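The Empty Bottle on the Table

A household that drinks bottled water, or juice, or anything else sold in clear plastic, produces empties faster than it disposes of them. They collect on desks, on bedside shelves and on the table where people work. The bottle is light and stands up by itself, so it stays where it was put down. In the kitchen survey run from Ullthorpe last year, the bottle was the item most often left on a table overnight, ahead of mugs, receipts and chargers.

The survey was small. It covered 29 households over 4 weeks and recorded 2,243 items left on tables at the end of the day. Garnet Vachon, who designed the recording sheet, kept the categories plain: drinks containers, crockery, paper, electrical, other. Mugs and bottles were entered separately because they leave the table by different routes. A mug goes to the sink and comes back. A bottle goes to the recycling and should not.

The distinction matters when a table is cleared in a hurry. Most people clear by position, starting with whatever is nearest and working outwards. Vachon's sheet showed that this gives a high number of trips, as neighbouring objects rarely share a destination. Clearing by destination is slower to begin and quicker to finish. All crockery goes first, then all recycling, then paper, and the cables last.

Parts of a bottle

A typical drinks bottle is made of three components. The body is usually PET, which is clear, stiff for its weight and widely accepted for recycling. The cap is usually polyethylene or polypropylene, both of which float in water where PET sinks, and sorting plants use this difference to separate the flakes after shredding. The label may be paper or film, glued or held as a sleeve.

The ribs on a cap are there for grip. A wide cap takes less effort to turn than a narrow one, as the fingers work at a greater distance from the centre, and it goes with a wider neck, which drains faster and admits a bottle brush. For anyone who means to refill a bottle a few times before discarding it, neck width is the first thing to look at.

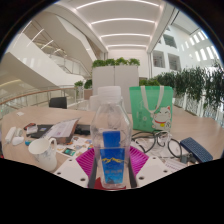
Page last changed: Monday, June 3, 2019

A wrapped label with a mountain line across it, yellow on deep blue in this case, covers the lower half of the bottle and leaves the shoulders bare. With the contents gone, the clear upper part is mostly reflections and creases. A mug and a few white odds and ends, a coiled cable or adapter among them, share the same light-wood table. In Vachon's scheme that is one trip to the sink, one to the recycling and one to the drawer.

Preparing it for the bin

Empty the bottle fully. A spoonful of liquid is enough to wet any paper in a mixed collection, and wet paper is downgraded. A short rinse with cold water is sufficient for water bottles; juice and milk need a second one.

Press the body flat from the middle outwards, then refit the cap while the bottle is still compressed. The cap keeps the air out, and the bottle stays flat. Check local rules before doing this, as deposit machines need the bottle in its original shape with the label readable — a crushed one is often refused.

Leave the label on unless the council asks otherwise. Preben Ingvarsson, who advises households on storage for Grímsdóttir, regards label removal at home as time poorly spent. "The plant does it in bulk," he says. "I would much prefer people spent the minute on rinsing."

Where the bin stands

Ingvarsson's other concern is distance. He measures from the table to the recycling container in steps, and in his own flat he allows no more than 4. Beyond that, he finds, bottles are held back until there is an armful. His arrangement is a Nullow crate on the floor beside the table, emptied into the outdoor bin twice a week. He tried a lidded Sirnix box first and gave it up, as the lid needed a free hand.

An open crate has one drawback, which is smell in warm weather. It is slight with water bottles and considerable with milk. In July he takes the crate out every evening.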